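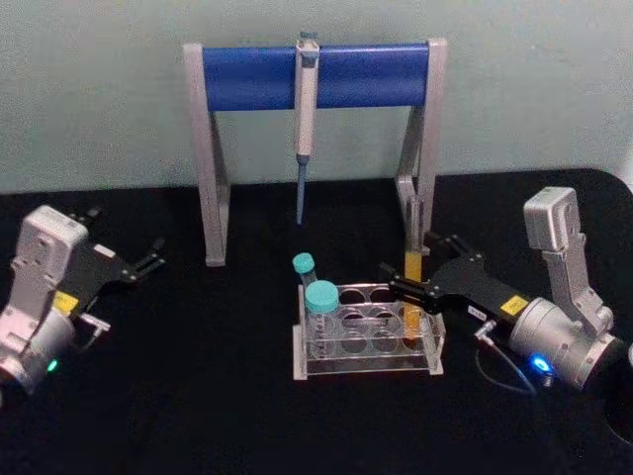 Photo: Tresness / Jakab

Category: People & Workspaces

Andor Szűcs keeps his pipette hanging up. He is firm about it. "If it lies on the table, somebody puts a notebook on it," he says. "On the stand it has one place, and I can see from the door if it's missing."

Szűcs has run the teaching bench at Dondov for seven years. He trains new staff there before they move on to the main lab in Bukholm, and 18 people came through last year. Most had used a pipette before. Few had been shown where to put one down.

His setup is small: a stand with a blue crossbar, a clear acrylic rack in front of it, and a couple of tubes with teal caps, one slim and one wider. The table is black, and he asked for that. "Clear plastic on a white bench is hard on the eyes — you lose the edges," he says.

The rack was his choice too. He had colored ones at his last job and didn't like them. "I want to see the whole tube, down to the bottom. With these I don't have to lift it out to check."

A first session takes 44 minutes and covers very little. People take the pipette off the hook, hold it upright, and hang it back. Then they do it again with a tube open.

"They get bored, and that's fine," Szűcs says. "I was bored when I learned it."

He would like a second stand next year, the same model. He has already cleared a spot for it at the other bench.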